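**1/** We have now two hand-held grippers on loan for comparison, one from Sowah and one from Dirkance. I used each of them for a week of recordings in homes. I will write down my notes in this thread, maybe they are useful for somebody who must choose.

**2/** Both tools have two fingers and a wide-angle camera. The Sowah closes with a trigger, the Dirkance with a sliding handle. For the first hour I liked the slider more. After the second hour my thumb did not agree.

**3/** Weight matters more than I expected. I can work 22 minutes with the Dirkance before I want a break. With the Sowah it is longer, but I did not measure it well, so I give no number.

**4/** The hardest objects for me are small snack packets. They are light, they bend, and the seal at the end is slippery. A rigid cup tells you nothing about a finger pad. A packet tells you a lot.
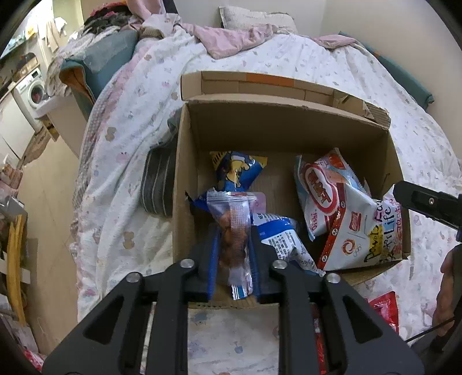 **5/** Things I look at when I test with a box of snacks like this one:

- can the fingers go down between the bags without pushing everything to the wall
- does a small packet stay upright in the pinch
- is the packet still visible for the camera, or do the fingers hide it

**6/** A box on a soft bed is a different task from a box on a table. When you touch the wall of the box, the whole box can move a little. I recommend to try both before you decide which finger length you want.

**7/** About the camera: the wide lens is good for seeing the room, but the corners are dark and small print on packages is difficult to read. For my work this is acceptable. If you need labels, test it first.

**8/** Cable. Please plan where it goes. I pulled mine out 2 times in one afternoon and lost both recordings. Now I fix it to my sleeve with tape – not beautiful, but it holds.

**9/** We want 2,000 good recordings before January, so comfort counts for me as much as precision. At the moment I prefer the Sowah. The Branton controller accepts both tools, only the calibration file is different.

**10/** Next I will try softer pads from Skarcombe on the same kinds of packets. If you have experience with them, please write me how fast they wear out.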